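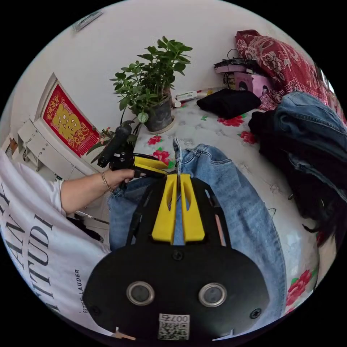 Home helper wanted: laundry, folding and bedroom tidying (casual, ongoing)

Wimevby is a small home help service, and we're looking for someone who likes putting a bedroom to rights. We mean the everyday kind of bedroom, where there's a pair of jeans across the bed, a jacket or two in a pile, and a pot plant that has somehow ended up on the sheets. If your fingers itch to start folding when you see a room like that, please keep reading!

Most of our clients live in flats and smaller houses. Some are new parents, some are getting over an operation, and quite a few just work long hours and would love to come home to a bed they can get straight into. You'd be visiting up to 7 homes a week, usually for two hours at a time, and we do our best to give you the same households so you get to know where the doona covers live.

What you'd be doing

Sorting clothes into wash, fold and hang (jeans and denim jackets get folded or hung however the client likes, and we keep a note of it)
Stripping and making beds, floral sheets and all
Clearing small bottles, tubes, boxes and cables off the bed and back to their shelves
Moving plants to a steady spot, saucer included, and giving them a drink if the client has asked
Dusting cabinet tops and putting framed pictures back just as you found them

There's no heavy cleaning, no ovens and no ladders.

Who we'd love to hear from

You don't need experience in the trade. Plenty of our best people learnt on their own family's washing. We do need you to be gentle with other people's belongings, comfortable chatting (or staying quiet, some clients prefer it) and able to get yourself between visits. A police check is required and we'll pay for it.

To apply, send a few lines about yourself to Arsalan Bangash at the Wimevby office by 4/1/26. A résumé is welcome but a friendly note will do nicely.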